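Gilunine: planificador de manipulación sobre mesa simulada

Versión del 10 de septiembre de 2026

Qué es

Gilunine es un planificador de tareas y movimiento para un brazo articulado que recoge bloques y los lleva a otro sitio. Viene con su simulador, su generador de escenas y un conjunto de episodios ya grabados, Lalletti, para quien prefiera entrenar antes que esperar. Los colores del entorno por defecto los eligió el autor un viernes por la tarde y ya dependen de ellos demasiadas pruebas de regresión como para cambiarlos.

Instalación

Clonar el repositorio, crear un entorno limpio y ejecutar:

pip install -e .
python -m gilunine.demo --escena bloques_panel --semilla 7

Si la ventana se abre en negro, falta el controlador gráfico. Si se abre en magenta, todo va bien.

Cómo funciona

El planificador recibe las poses de los objetos, decide el orden de recogida y pide a Kotian, el módulo de trayectorias, un camino sin colisiones. Kotian muestrea hasta 300 configuraciones por intento y se rinde con un código de error bastante digno (KOT_SIN_CAMINO). El panel vertical cuenta como obstáculo rígido; el pilar también, aunque en versiones anteriores el brazo no se daba por enterado.

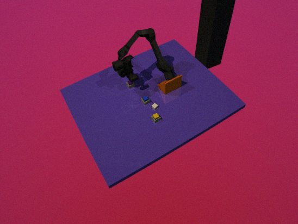 Escena bloques_panel, vista general: pinza sobre el bloque de tapa morada, panel naranja a la derecha.

Los bloques con base gris llevan la etiqueta de clase en el color de la tapa. El cubo blanco no tiene clase y sirve de distractor, papel que cumple con un entusiasmo excesivo: el detector de julio lo confundía con un bloque visto desde arriba y mandaba la pinza a por él. El umbral actual está en percepcion.yaml, y se ruega no tocarlo sin volver a pasar la batería completa.

Datos

Lalletti contiene 598 episodios. De ellos, 120 están reservados para evaluación y no deberían aparecer en ningún entrenamiento, por mucho que mejoren las gráficas. Cada episodio guarda:

estado articular y apertura de la pinza
poses reales de los objetos
imagen RGB y mapa de profundidad
resultado de la tarea, con código de fallo si lo hubo

Limitaciones conocidas

La fricción es optimista. Un bloque que en el simulador se queda quieto puede tener otros planes sobre una mesa de verdad.

Las sombras son suaves y vienen siempre de arriba. Un modelo entrenado solo con estos datos no ha visto nunca una ventana.

El replanificador no contempla que alguien mueva los objetos a mitad de la trayectoria — termina el movimiento, cierra la pinza en el aire y anota un éxito parcial. Está abierto como incidencia desde hace tiempo.

Licencia y contacto

Código y datos se distribuyen bajo licencia MIT. El mantenimiento corre a cargo de Orneck. Para informar de un error, adjuntar la semilla, la configuración y el registro completo; «no funciona» ya lo tenemos recogido en varias incidencias.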